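Print room notebook, Saturday, started 8.40

Right, the hearings booklet. This is the little paperback of opening statements from the Brudel council inquiry, 70 pages including the blank ones at the back, and I've finally got the text to sit properly on the page. Tessier sent the transcript over as one enormous run of capitals (why do they do that?) so most of Thursday's effort went on putting it back into sentences a person could read.

I set the chair's statement first, as it's the longest, and tried it at two sizes. The bigger one looks lovely but pushes the last speech over into another section, and I'm not paying for 16 extra pages so that one councillor can have a wide margin! Smaller size it is, with a bit more space between the lines.

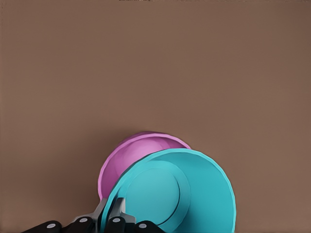

The footnotes are still a pain. Half of them point to the Famwood planning papers by the old reference and half by the new one, so I've gone with the new one throughout and put a short note at the front. If anyone disagrees, shout before the proofs go off, please, not after like last time.

Cover stock: Serwood have the cream we like but only the heavier weight. I folded a sheet by hand and it cracked a bit along the spine, so score it first. Two passes on the scorer was better than one.

Still to do: running heads, the interruptions from the public gallery (italics or brackets? I keep changing my mind), and check the vote on the adjournment against the minutes. Proofs on the shelf by the guillotine, marked in green.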